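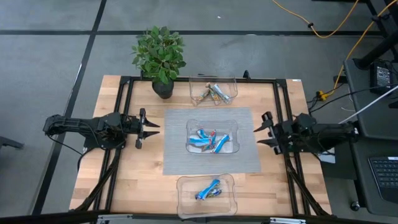

troldale_val
Sixteen years of snack drawers and I still can't keep one straight. The middle bin is a jumble of blue wrappers, and the silver and green ones get a bin by the plant. Do you sort by brand or by flavor?

silvana_b
Flavor. Brand is for people who enjoy shelves.

sreekp
Disagree — sort by who eats them. I have 27 bars only my son will touch.

troldale_val
Fine, tipping it all out and starting over.

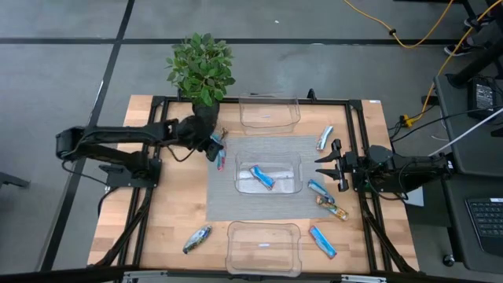 Going by flavor, then. Silvana can gloat.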